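Skistell, the parcel-locker operator, will cut 106 of its 345 jobs and close its regional sales offices, according to a memo sent to staff on 25 October 2021. Most of the posts are in field sales and customer support. Engineering loses 13.

The company spent two years adding sites faster than it could fill them. A locker bank needs a steady flow of parcels to cover rent and power, and many of the newer banks never got there. The memo sets a hiring freeze until March and moves the remaining support staff to a single shift pattern.

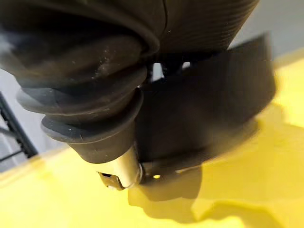
Stelios Athanasiadis, the finance chief, wrote that the cuts would bring monthly costs into line with revenue from the 323 banks the company intends to keep. The rest will be offered to Torska, a smaller rival, or removed when their leases end.

Severance is set at one month's pay per year of service, with a floor of two months. Stock options that have already vested can be exercised for a year -- the usual window was 90 days. Health cover runs to the end of the notice period.

Thanasis Karamanlidis, who founded the company and still chairs the board, has not commented. Kornulen, its largest investor, said it had no plans to sell its stake.

14 shares | 6 comments

Contact us | © 2021 All rights reserved | Back to top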